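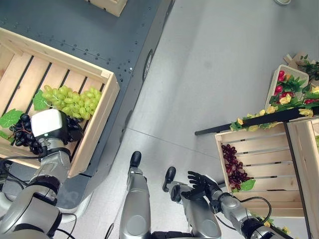
Green and dark grapes in a slatted wooden crate.

Tranby Farm Market – Walk-Through Checklist for the Fall Season, With Comments

Hello again, and thank you for taking on a round. The list follows the path I always walk, from the Rustad Road gate to the back cooler, and I've left my remarks under each item so that whoever does the December round can see what we were thinking.

1. Parking lot and gate
Gate swings freely, latch holds: OK
Potholes filled: NEEDS WORK
Comment: The one by the exit has opened up again, bless it. Gravel is on order from Elton. Please leave the orange cone where it is until then, even if it looks untidy.

2. Walkways and floors
Mats lying flat: OK
Spills kit stocked: OK
Comment: I did catch my toe on the mat by the cider table, so I taped the corner down. If the tape is curling when you get there, go ahead and swap the mat for the spare one in the office closet.

3. Fire extinguishers
Front register: charged, tag current
Kitchen: charged, tag current
Packing shed: BLOCKED
Comment: Somebody had stacked pumpkins in front of it, very nicely too, but we need to be able to reach that extinguisher in a hurry. Moved them myself. I'd love to see a painted square on the floor there.

4. Produce displays and crates
Crates free of splinters and raised nails: OK, one pulled
Stacks no higher than the shelf line: OK
Fruit checked for mold: OK
Comment: Run your hand along the rims with a glove on – you'll feel a bad board long before you see it. The crate I pulled is behind the shed and can be fixed over the winter.

5. Electrical
Cords off the floor: NEEDS WORK
Outlet covers in place: OK
Comment: The cord to the donut warmer crosses the aisle again. I know it's the only spot where the line doesn't back up, so I've asked Predden Electric for a price on a new outlet.

6. Walk-in cooler
Inside release works: OK
Door seal: WORN at bottom
Thermometer reading logged: OK
Comment: Do try the inside release with the door shut and a second person standing outside. The log had a gap on Friday, so I put a pencil on a string beside it.

7. First aid
Kit complete: NO
Comment: Low on bandages, and the burn cream was past its date. Both go on the next supply order.

Next round: December, 10 in the morning, before we open. Leave the finished sheet in the tray by the phone.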